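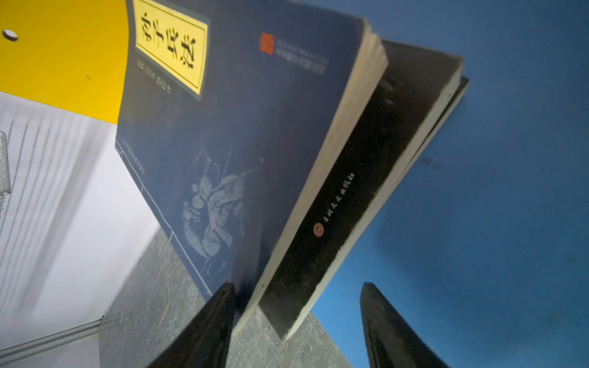

A navy paperback of 孙子兵法 (The Art of War), with a black-covered book behind it.

How to shelve paperbacks so they keep their shape

Paperbacks left leaning for months end up with a twisted spine, and the thicker the book the worse it gets. Sorting out one shelf takes an evening at most.

1. Take everything off and wipe the shelf with a dry cloth. Dust the top edge of each book, holding it shut and brushing away from the spine.

2. Group the books by height. Neighbours of a similar size support each other. A tall cover next to a short one will bow over the top of it.

3. Stand them upright, starting from one end. Fill the shelf until you can slide a book out with two fingers. If you have to tug, take one out.

4. Close the gap with a bookend. I use the plain steel ones from Grilov — the heavier size, as the light ones creep along the shelf.

5. Lay anything over 9 cm short of the shelf's depth well forward, so the spines line up and nothing gets lost at the back.

Dark covers show finger marks and rub pale at the corners. Keep them away from rough cloth bindings and out of direct sun, especially from June onwards.

A book that already leans can be laid flat under two or three heavier ones for a fortnight. My 484-page dictionary needed twice that.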